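Kirik desk lamp review: two winters in

2/25/26

I promised I'd come back to the Kirik once I'd lived with it for a while, and a few of you have been nudging me in the comments (hi Kvido), so okay, let's do this properly.

Quick recap if you missed the first post. The Kirik is the long-arm clamp lamp from Clidunico, the one with the dial on the base of the arm and the flat head that looks a bit like a ruler. I paid full price for mine. I got it because my old lamp, a Vaněk with a gooseneck, had started to droop so badly that by evening it was lighting up my knees.

Setup first. The clamp takes a desk edge up to 40 mm thick and it holds on like a crab. I've had cheap clamps that chew up the underside of a desk, and this one has two soft pads that have stayed put. You do need to get down on the floor to tighten it the first time, and the knob is small and kind of slippery. If your hands aren't great, ask somebody to do that bit. After that I never touched it again until I moved rooms.

The arm is the best part. It has three joints and each one has its own tension screw, so you can make the elbow stiff and leave the head nice and loose. I swing the head around all day long: down low for sewing on buttons, way up high for calls, off to the side when I'm reading. It stays where I leave it! After the Vaněk this felt like pure luxury. I did have to snug up the middle joint once, in the first winter, with the little key that comes in the box. (Tape the key to the back of the arm. I lost mine in a drawer for weeks.)

Now the light. The dial goes from very warm to a cold, bluish white, and pressing it lets you change the brightness instead. At the warm end it's lovely, like a living room lamp. The middle is where I spend most of my time. The cold end I can't stand, it makes my hands look like they belong to somebody else, but my neighbor Kazimír Šťastný paints tiny railway figures and he says that's the only setting he'd want. So there you go.

Clidunico says the lamp puts out 1000 lumens at full. I have no way to test that and I don't care much. Full is too bright for me at night and just right on a gray afternoon in February, when it's basically dark by the time I've finished lunch.

Things I don't like. The dial is too sensitive. You brush it with a sleeve and suddenly you're in the operating room. Also, it only remembers the color, so every time you switch it on you get full brightness, and if you've just wandered in half asleep with a cup of tea that is not a nice surprise. I wrote to them about it and got a friendly reply that said they'd pass it along, which I think we all know how to read.

The cord is the other thing. It's short. Mine reached the outlet in the old room and doesn't in the new one, so I've got an extension running down the desk leg, held on with hair ties. It works. It's not pretty.

And the hum! People asked about this a lot after the first post. Mine does hum a little at the very lowest brightness. I can hear it if the house is quiet and I put my ear near the plug. At normal settings I hear nothing at all. Kvido Tichý sent his back over the hum and the replacement was silent, so it may depend on the one you get. 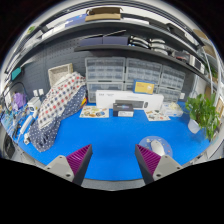 One thing I hadn't thought about before buying is how the head throws light on different desktops. On a dark desk it's soft and even. On anything shiny you get a long bright stripe that follows you around, and you'll want to tip the head away from you a touch until it goes. Took me an evening of fiddling to find the angle, and now I do it without thinking.

Cleaning is easy. The head is flat on top so it gets dusty fast, and a dry cloth sorts it out. The joints collect fluff too. I go at them with an old makeup brush whenever I notice, so not very often.

What about the price? Mine was 2000 crowns and I've seen it go up a bit and then down again since. There's a cheaper one from Kultar that looks almost the same in the photos, and I tried it at a friend's place over the holidays. The light is fine, really. The arm isn't. It bounces every time you type, and it kept sinking toward the desk like it was getting sleepy. If you never move your lamp, get the Kultar and spend the difference on something fun. If you're a fidgeter like me, save up for the Kirik.

You can also buy a spare clamp on its own for 290 crowns. I did, and it's on the kitchen table now, so on baking days I pop the arm out and carry the whole thing through. It lifts straight out, no tools. I probably use it in there more than I should.

Would I buy it again? Yep. I'd grumble about the dial and I'd buy a longer extension cord on the same order, and I'd still pick it over anything else I've had on a desk. Somebody asked whether the floor stand version is any good and I don't know, I've only seen it online. If you have one, tell me if it wobbles.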